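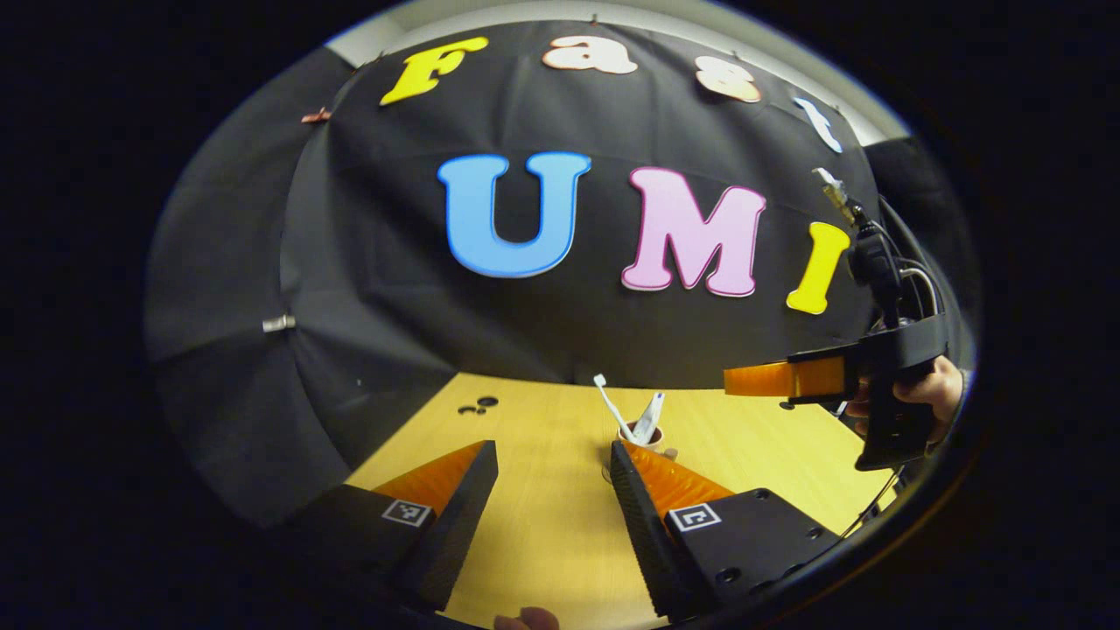
2 min read

March
By Ya-wen Tai

The specification for the table ran to one page. Yau had written it before leaving for the Mikcombe office, and Dunitz kept it folded in his shirt pocket.

Item one was the cup: small, brown, near the center of the table. Item two was the toothbrush, white, standing in the cup and leaning left. Item three was the toothpaste, white tube, same cup, leaning right. Under "Tolerances" Yau had written "reasonable."

Dunitz set the cup down at 2,000 hours by the shop clock, which someone had wired to count running time and never reset. He put in the toothbrush. It leaned left. He put in the tube, and the toothbrush turned to face the wall. He took both out and began with the tube.

The letters had been easier. The cloth was black and curved at the ends, and he had pinned "Fast" first, starting with the yellow F and losing height toward the t. The second row went up larger. UMI: blue, pink, yellow. The I had a tilt to the right. He noted the tilt in the log and left it alone. A copper-colored clip held the fabric near the top left, with a silver one lower down on the fold. The supplier, Molisex, rated its clips for up to 800 grams each, and he had weighed the cloth to be sure.

At home the cup on his sink was glass. It had held two toothbrushes until January. He had not adjusted anything when it went to one, and the remaining brush had settled against the left side by itself.

He tried the tube again. It leaned right and stayed. The brush leaned left and stayed. He stepped back from the table and read the page once more, including the line at the bottom he had taken for a part number. It was Yau's extension in Mikcombe, 200, followed by the words "if it looks wrong."

It did not look wrong. He checked the cup, the brush and the tube against the page a second time — then picked up the phone and dialed.

"It's the I," he said, when Yau answered. "It tilts a little."

"Which way?" said Yau, and Dunitz pulled out the chair and sat down.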